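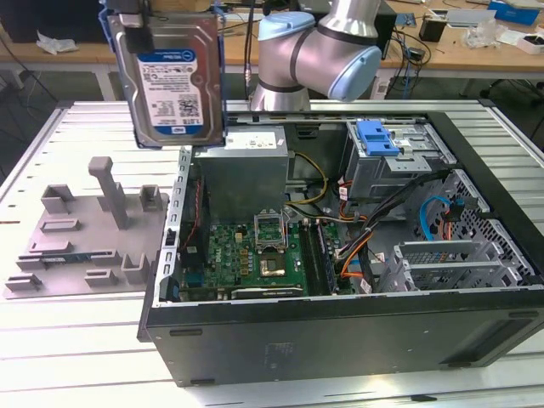 A 3.5-inch drive and the open tower, lying on its side with the panel off.

Fitting a hard drive in a caddy to an old office tower

I have put more hard drives into second-hand office computers than I care to remember, most of them at the big table in Litham where Aled Rowlands and I spend our September evenings getting machines ready for the new term. It is one of the gentler jobs you can do inside a computer, and if you have never had the side off one before, it's a lovely place to start. You don't need to be clever with electronics, just reasonably patient, and willing to stop and look when something doesn't want to go in.

What you'll need

A 3.5-inch hard drive, a caddy that suits your particular case, a SATA data cable, a spare power plug on the power supply, and a Phillips screwdriver in case your side panel is screwed on. A small torch is a great help too, because the inside of a black case swallows light, and my eyes are not what they were. Drives of this size turn up second-hand all the time. I paid 26 pounds for my last one at Howells in Miltham, and it had been wiped and tested before I got it home.

Before you start

Shut the computer down properly, switch off at the wall, pull out the mains lead and then press the power button once to let any leftover charge drain away. Take off the keyboard, the screen lead and anything else plugged into the back. Now lay the tower on its side on a firm, flat table, with the removable panel facing up, and give yourself plenty of elbow room (I always start with too little and end up shuffling things about halfway through). Touch a bare metal part of the case before you handle anything inside, and do it again every time you come back from putting the kettle on.

With the panel off, take a minute to learn your way about. In the tower here the power supply is the grey metal box with the white label, and the yellow wires come looping out from under it. The green motherboard lies below that. The drive bays are over on the other side, with a bright blue plastic latch on top. Makers move these things around from model to model, so don't worry if yours is laid out differently.

If your processor has no cooler on it, as on this one, be especially careful where you put your fingers and your tools. Nothing should be resting on, or dropped into, that socket. The cooler has to be fitted before the computer is switched on again, and I'd leave it until after the drive is in, when there's less leaning over to be done.

Putting the drive in its caddy

Plenty of caddies have no screws at all. The plastic sides flex outwards and little metal pins on the inside go into the screw holes along the edges of the drive. Hook one side on first, then gently bend the other side out and let it close round the drive. It should feel snug all the way along. If one corner is sitting proud, take it off and begin again, because a crooked caddy will jam in the cage and then you'll be cross with it for the rest of the evening.

Check which way round the connectors are facing while you still have it in your hands. They need to end up where your cables can reach them. 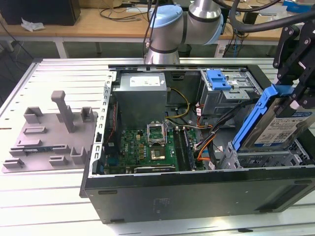 Next comes the cage, and the main thing is to go slowly. Hold the caddy by its edges, line the rails up with the cage and let the drive down evenly until you feel it meet the guides. Then push gently. On many cases you'll get a click when the catches take hold, though I have met one or two that just go quietly firm. If it stops short, bring it all the way out again and look for a stray cable, which in my experience is the culprit nearly every time. Please don't lean on it!

Cables

Plug the data cable into the drive and then into a free SATA socket on the motherboard. The plugs are L-shaped and only go in one way. The power plug is the wider one, and it comes from the power supply. Tuck any slack away from the fans, and don't pull anything tight.

Closing up

Give everything one last look with the torch, fit the cooler if it was off, slide the side panel back on and stand the tower up. Plug in, switch on and go into the BIOS setup to see whether the new drive is listed. If it isn't, switch off, unplug at the wall and push both ends of the data cable home again. A brand new drive will also need initialising and formatting before Windows shows it in the file list, and I've written that up on its own page, along with the notes on copying across from the old Pamen backup disks.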